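Si-eun Ma
Sunday, December

Home Diary Archive About

I slept until 10 and then spent way too long on the couch going back through the laundry pictures, with my own laundry sitting in a heap by the bedroom door (yes, I know). Seul-gi Seok and I have been having the same argument since Thanksgiving about whether a machine can do a real household chore yet. She says yes. I say sort of!
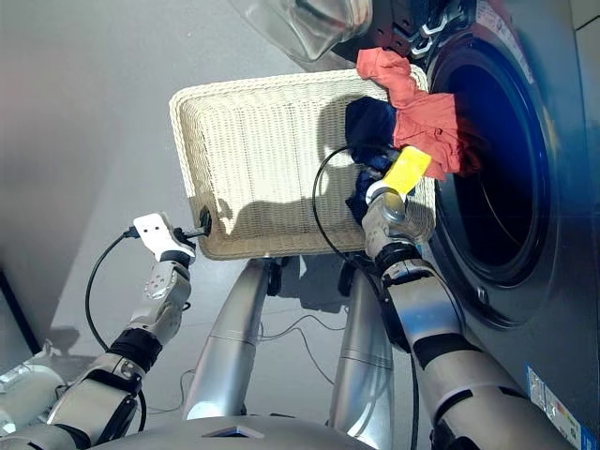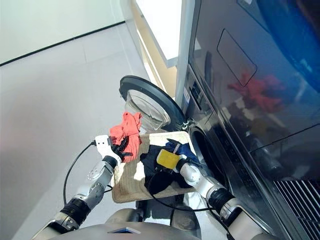 Basket, clothes, open washer:

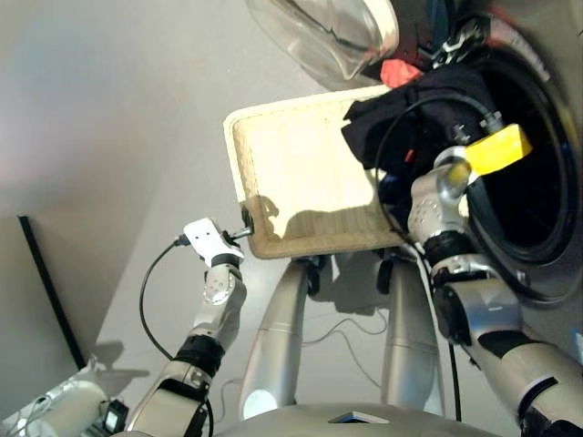 My trouble is with the word "chore." Laundry at my place is checking pockets, finding the sock inside the pant leg, and remembering that the gray sweater can't go in with everything else. Moving clothes from one spot to another is the part I mind least. Seul-gi says I keep moving the goalposts -- last year I told her I'd be impressed if anything could deal with a limp T-shirt at all, and okay, I did say that. Cloth is hard. It never lies the same way 2 times in a row.

So we made a bet over the phone. If she can show me one going from full hamper to folded stack, no person stepping in, by next December, I buy dinner at Lyimo. I'd love to lose, really, I hate folding that much.

Did two loads after lunch. Forgot the second one in the washer until almost nine.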